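4.3 Checking Magnet Parts Before Fitting the Pickup Tool

The Ikside arm must be homed (section 3) and the Vostbridge controller set to HOLD before any magnet is brought to the bench.

1. Cover the pick area with plain cloth and pull it flat. Light creases do not affect detection. A fold under a part will tilt it and give a false height reading.

2. Set the overhead lamp to the same level used for calibration.

3. Lay two horseshoe magnets flat on the cloth, open ends toward each other, with opposite colors lined up across the gap. Hold each by the bend and bring them in slowly from the sides. Leave a gap. If they begin to slide, move them farther apart.

CAUTION: Keep fingers out of the space between the tips. Keep phones, cards and the Edeo encoder board off the bench during this step. 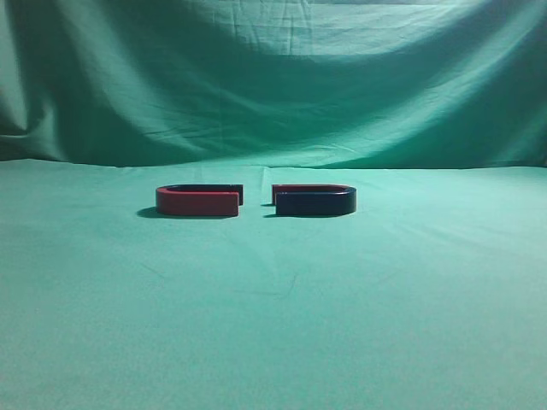 4. On the controller, open SETUP > PARTS > TEACH and enter 2 as the part count. The software looks for closed outlines, so a pair that touches is stored as one part and has to be deleted and taught again.

5. Press CAPTURE. The status line should read PARTS OK within some 17 seconds. If it reads MERGED, widen the gap and repeat from step 3.

6. Set the approach height to 572 and the descent rate to 1000. Both values are in controller steps. Do not raise the descent rate until the Peng gripper has completed a full dry run with the bench clear of parts.

NOTE: Dark paint on a shaded side may drop below the detection threshold. Raise EXPOSURE one level at a time and capture again. Do not add a second lamp; double shadows at the base of a part shift the measured edge.

7. Save the part file under a new name. The default file is overwritten at each firmware update.

8. Remove the magnets one at a time and store them with their keepers on. Return the controller to HOLD.

If the stored outline drifts between sessions, repeat the camera calibration in section 3.6 before teaching the parts again.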